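Household Things and How to Read Them
Notes for session 2, evening course in local and family history
Tutor: Marlene Miranda

Welcome back, everyone, and thank you for the lovely discussion last time, which went on well past the point when we should have been stacking chairs. I promised to write up the main points for those who had to leave early, and to add a few things I forgot to say at the time.

What we mean by an inventory

When somebody died in Nallham and left more than a very small amount behind, two or three neighbours would usually be asked to go through the house and write down what was in it, with a value beside each thing. That list is the probate inventory. The neighbours were rarely trained in anything of the sort. They were farmers, a baker, a cousin who could write a decent hand, and they wrote as they walked. If you read the list slowly you can very often follow them from the front door, through the hall, into the kitchen and up the stairs, and you can tell where they stopped for the day as the ink changes.

The Nallham collection has 1,366 inventories that survive complete, and a further bundle of scraps which Joscha Kröger has been sorting since January with a great deal more patience than I could manage. If you would like to see the scraps, do ask him. He is in the reading room most afternoons and likes to be interrupted, whatever his face may suggest.

Why the small things matter

Most of us, when we first open one of these lists, go straight to the money. I did it myself. We look for the silver, the clock, the feather bed, and we decide whether the family was well off. That is a fair enough way to begin, but I would ask you to go back over the page and look at the things worth next to nothing, the spoons and sieves and baskets, the "lumber in the back kitchen". These were the things people had in their hands all day long.
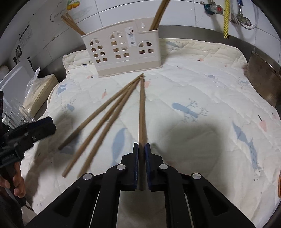 Cheap things also tend to be lumped together. You will meet phrases like "sundry kitchen ware" or "other small matters" again and again, and it is tempting to skip them. Please don't! Look at which room the phrase belongs to and what comes just before it. In the Furtado inventory (sheet B in your pack) the "small matters" come straight after a kneading trough and a flour bin, so we can make a sensible guess that they had to do with baking. It is still a guess, and when you write it up you should say so.

Words that have moved

Some of you were puzzled by words that look familiar and turn out to mean something else. A "board" is very often a table. A "carpet" may well be lying on top of that table. A "pair of bellows" is one object, and a "bed" may mean only the mattress, with the wooden part listed separately as the bedstead. Keep a list of your own at the back of your notebook - mine is now almost 100 entries long and I still add to it.

Spelling is best dealt with by reading aloud. I know it feels silly, especially at the library, but the neighbours wrote words as they said them, and your ear will often get there before your eye does.

The Bornia house

We ran out of time for this one, so a short note. The Bornia list was drawn up in two halves by two different people, and they did not agree about much. The first gives every chair its own line. The second writes "all the rest of the seating" and moves on. If you had only the second half, you might think the family hardly sat down. Always ask who was doing the writing, how careful they were, and whether they were in a hurry to get home.

For next time

Please read sheets C and D, and choose one room from either. Write a page or so on what was done in that room, using only what is on the list, and underline anything you have had to guess.

If you can, bring a list of one drawer or shelf in your own kitchen, written quickly, in the order you come to things. Don't tidy it first.

For further reading, the Dirnari pamphlet on farmhouse kitchens is back on the shelf by the window. There is only the one copy, so be kind and return it within the week.

M.M., 27 March 2025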